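Is the Drotell Home Simulator Worth the Lab's Money?
Term project report, robotics practicum
Marjatta Manninen and Doğukan Kırmızıgül
March 31, 2024

Why we did this

Our department was offered a one-year classroom license for Drotell, a simulator sold to schools that can't afford a two-armed robot. The sales page says students will "learn real household robotics from day one." We were asked to use it for a term and say whether the lab should pay. Neither of us believed the sales page, and we should admit that up front.

What you get

The license covers 16 seats, a two-armed mobile robot model, and a set of furnished homes. There is also a task editor, which crashed on Marjatta's laptop often enough that she moved to the lab machines. The house we used most is called Ladton. Drotell says all its homes were "designed for variety," but several of the ones we opened shared the same floor plan with different wall finishes.

Setup took us two afternoons. The manual says 11 minutes. We followed it line by line and got stuck on the graphics driver step, which is written for an older version of the installer.

How we tested it

We drove the robot by hand through Ladton, stopping whenever we had a question about what a student could learn from the camera views. Each of us kept separate notes and we compared them later. We disagreed on the arm controls (Doğukan liked them, Marjatta didn't) and agreed on most other things. 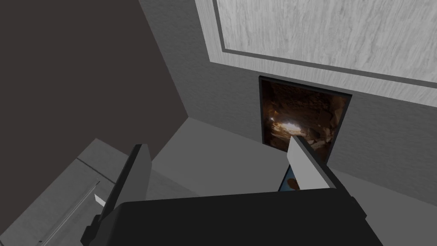
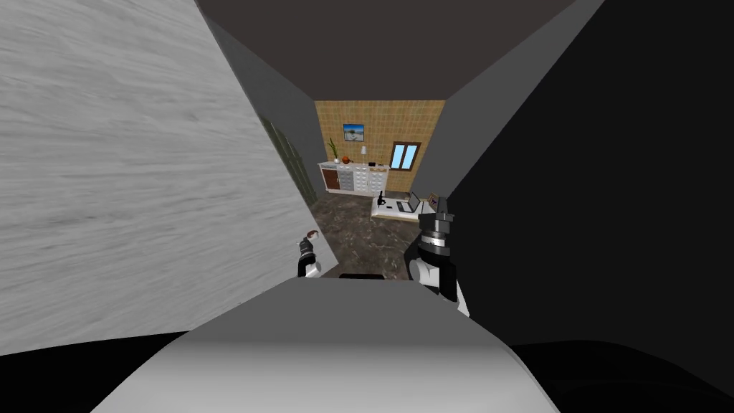
Views from inside the house, with the grippers showing in each.
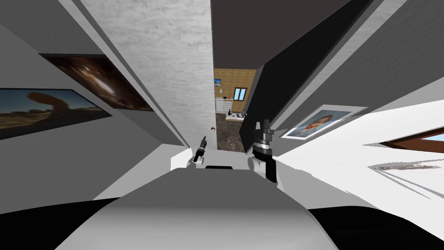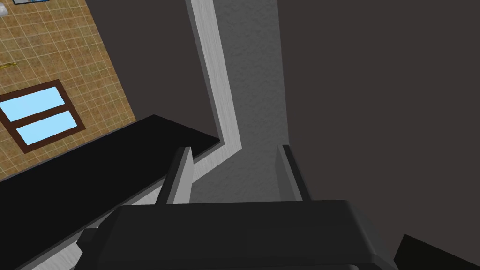

The controls are good. The arms respond quickly and the two hands can be moved on their own, so a beginner can practice one side at a time. Switching between views is a single key. If the lab wants a cheap way to teach people how a robot's joints relate to what its cameras show, Drotell does that well enough.

Contact is another story. Our test object slid out of the fingers on some tries and stuck to them like glue on others, with the same settings. Drotell's support desk told us to raise the friction value. We did, and the sticking got worse. A student who learns to grasp this way may have to learn it over again on hardware, and we couldn't find any study on the company's site that compares the two.

We also don't trust the score. The program grades each task when it ends, and twice it gave us full marks for runs where the object was on the floor. We sent both logs in November and have had one reply, thanking us for our interest.

Cost

The price is fair for the first year. The renewal price isn't listed anywhere, and the salesperson would only say it depends on usage. The lab at Indthorpe uses Ahonen, a free package with plainer rooms and no support at all. We spent one afternoon with it. Grasping was slower but gave the same result each time, and we'd take that over nicer wallpaper.

Our recommendation

Don't buy the full license yet. Ask for 2 seats for one term, use them only for the unit on cameras and arm motion, and keep grasping work on Ahonen or on the old arm in the lab – slow as it is. Get the renewal price in writing before anyone signs. Our notes and settings files are in the shared project folder, along with the two logs that scored wrong.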